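Data from the Nasby Robotics Club's pick-and-sort project, recorded by club members with hand-held grippers. Updated 1/31/24.

## Contents

- 490 episodes in `train/`
- 957 text notes in `notes/` – an episode can have more than one
- `splits.csv`, with one row per episode

## Task

Take an item from a mixed heap on a cardboard sheet and move it clear of the others. The items are light household things such as foam mesh sleeves and printed packets. Start with the grippers open.

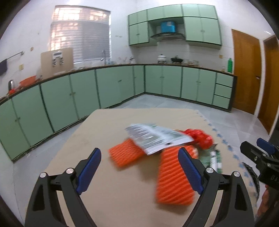
Episodes in which an item was dropped are kept and have `drop=1` in the splits file. If a person touched the items by hand in the middle of an episode, we deleted it. Episode 658 was renumbered after a copying mistake, so there is a gap in the IDs.

## Loading

```
python load.py --root data/ --split train
```

The loader needs version 2 of the Horlow format. Older files will open, but the gripper width comes out as zero.

## Known problems

- Fast moves blur the items, mostly near the start of a grasp.
- Some notes say "net" and some say "sleeve" for the same thing.
- Left and right are swapped in the Zundent folder. A fix is planned for March.

## Use

Free for class and club work. Please keep this file with any copy.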